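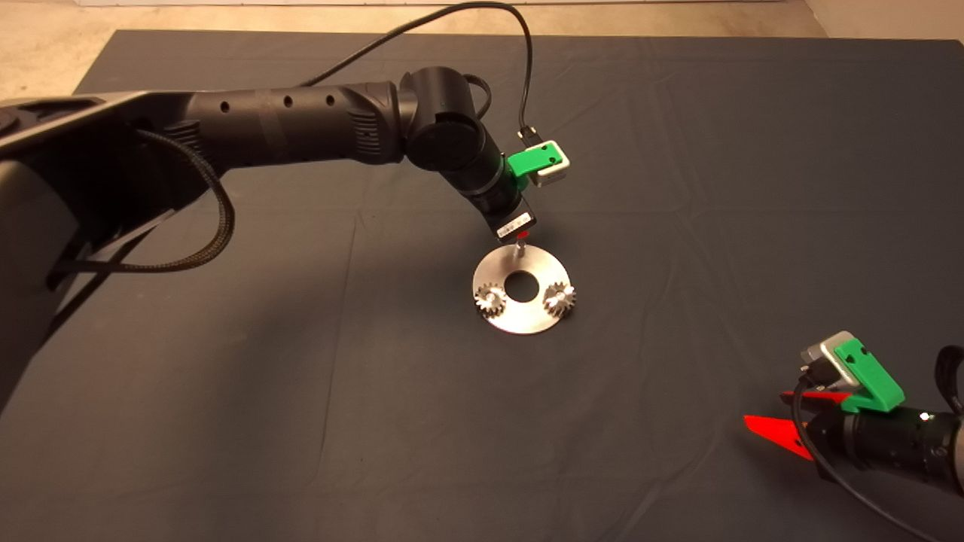 Oana Furtunã wrote:
Sorry, I don't buy that prices are cooling off. My rent at Sadavham went up 4 percent in December and the grocery bill never came back down. Whatever index they're quoting, they're not shopping where I shop.

lenuta_z wrote:
Cooling off means going up slower, Oana, it doesn't mean going down! I get why that feels like cheating though. Eggs, coffee, car insurance (don't get me started on the insurance), all still way up there.

radu.c wrote:
I'm with Lenuța on the math. But I think the rate hikes did their job and people should quit waiting for 2019 prices. Gas is cheaper for me than last spring.

Oana Furtunã wrote:
Good for you, I take the bus. And the fare went up too.

Brandusa A wrote:
I kept every receipt for 3 months. Came to $488 on basics for one person, and I'd budgeted $100 less. I'd love to know what Radu is eating lol

radu.c wrote:
Beans, mostly. Store brand everything. Still say wages are catching up, we got a decent raise at Strachan.

lenuta_z wrote:
We got nothing at ours, so that depends who you work for. Next numbers are out 19th April, let's pick this up then?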